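4.2 What people said about the last time

I'd expected this part of the study to be the dull one. We had asked everyone in the Jullavbridge group to write down something that had stopped in their lives without their noticing, and I was braced for a great heap of lost friends. There were plenty of those, of course (I have a few myself), but the bulk of the 1,166 entries were about much smaller things: a bus driver who used to wave, a particular brand of pear drops, the habit of ringing a sister during the adverts.

What struck me, reading them at the kitchen table in June, was how rarely people could name the last time. They knew the thing was over. They could often say when they had realised it was over, sometimes down to the hour. But the last phone call or the last bag of sweets had gone by like any other, and quite a few people seemed a bit cross with themselves about that!

I sorted the entries by the gap between the ending and the noticing, as far as the writers could guess it. The longest gaps belonged to friendships and the shortest to food, which made me laugh, though I suppose we eat more often than we write to old flatmates.

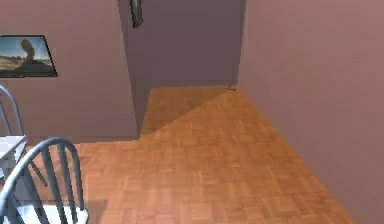
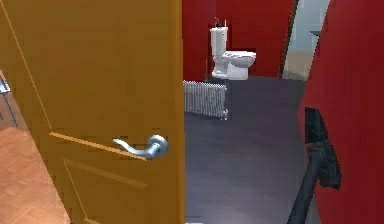 Figure 7. Two rendered indoor views: a parquet floor running back to a corridor, and a wooden door standing partly open.

The Ferkalgate group were a different lot altogether. They had been given the same question, but their answers ran longer and wandered more – one entry began with a missing umbrella and finished, 600 words later, with a marriage. I haven't trimmed any of these for the analysis. Valcárcel's older scheme would have me mark each entry as either "mourned" or "let go", and I did try it for a couple of evenings, but so many people were plainly doing both at once that I gave it up and added a middle column.

That middle column is now the fullest of the lot. People in it miss the thing and wouldn't have it back. One woman wrote that she still thinks of her old walking group every time it rains, and that she would cross the road to avoid them. I'm not sure what to call that feeling, and I've left it without a label for now. The wording of the question may have nudged people towards it, so I come back to that in section 4.3, along with the 2 entries that had to be left out.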